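Clukurbridge Shared Workshop and Tool Library
Minutes of the general meeting, April

Opened at 7.10 pm, the kettle having been given priority. Quorum reached when the last of the parking was sorted out. Minutes of the previous meeting accepted with one correction: the word "robust" in item 4 should read "robot".

## 1. Matters arising

The sticky drawer in the parts room remains sticky. It was agreed to stop minuting it until someone fixes it.

Members had asked for a plain answer on whether we should put money towards a machine to do the returns bench: opening tubs, checking contents, wiping things down, closing tubs, putting tubs on shelves. The working group was given two months to find one. It reported tonight.

## 2. Report of the working group on automation

The group looked at three options and came back with opinions on all of them.

**Zeltico.** Sells an arm on a wheeled base. The group saw it at a showroom, where it moved a mug from one side of a bench to the other very nicely. Asked whether it could move a different mug, the salesperson offered to send a brochure. The brochure has arrived. It is 8 pages long and contains the same mug.

**Marinho.** Hires out a unit by the month. It folds tea towels. We own two tea towels. The group noted that the unit requires the towels to be laid flat first, and that a person who has laid a towel flat is most of the way to having folded it.

**Bredevari.** Doesn't sell a machine yet. Their approach is to have people do the chores wearing or holding grippers, and to work out from that what a machine would need to learn. The group thought this was the most sensible of the three, possibly on account of there being nothing to buy.

Discussion turned to lids. The group's view is that the whole question of household robots comes down to lids, and that anyone promising a machine to cook dinner should be asked first to open a plastic tub with a latch on it. A lid needs one side held still while the other is lifted. A person does this while looking for their glasses. Fingers made of metal or plastic have no idea how hard they're squeezing unless somebody has gone to the trouble of telling them, and a clear lid is worse again - cameras tend to look straight through it at whatever is underneath. 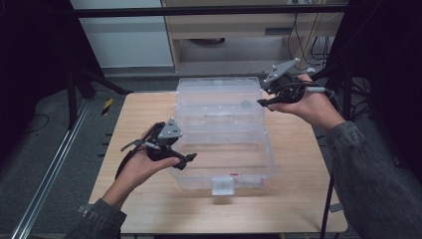
A member asked whether we could simply change the tubs. The group had considered this. Tubs with big handles and coloured lids would suit a machine better, but we would be replacing every tub in the building for the comfort of an employee we haven't hired. Another member pointed out that this is also how we came to own the label printer.

It was asked how long before any of this is good enough for the returns bench. The group declined to give a year. Their summary, recorded here at their request: machines can do one chore, in one place, with one object, while someone stands by. Our bench gets everything from a tile cutter to a fondue set, usually in the wrong tub, sometimes with fondue.

In fairness to the other side, a member who works in a warehouse said the machines there are very good at shifting identical cartons all night without complaint. The meeting agreed that if our borrowers would return only identical cartons, the matter could be reopened.

**Motion:** That we not buy or hire a machine this year, and look again when one can open, check and close a tub of mixed drill bits without help. Carried. One against, on the grounds that the tea towels deserve better.

**Action:** Working group to write to Bredevari and ask what they have learned about latches. Working group to return the Zeltico brochure, or at least stop leaving it in the kitchen.

## 3. Money

Balance at the start of the period was $2,475. Balance now is $2,459. The difference is tea, milk and a tap washer. Report accepted.

## 4. Returns bench roster

In the absence of a machine, the bench will continue to be staffed by us. Gaps remain on both evening shifts. The sheet was passed around the room and came back with no names on it but a fresh coffee ring. It will be passed around again at the next meeting, earlier, before people have their coats on.

## 5. Other business

- The wet vac is out on loan and overdue. A second reminder to be sent, in a firmer colour.
- Tubs should be closed properly before they go on the shelf. Several members looked at the ceiling.
- A request for quieter hinges on the back door was noted.

Meeting closed at 8.35 pm. Next meeting same place, same time, bring a mug.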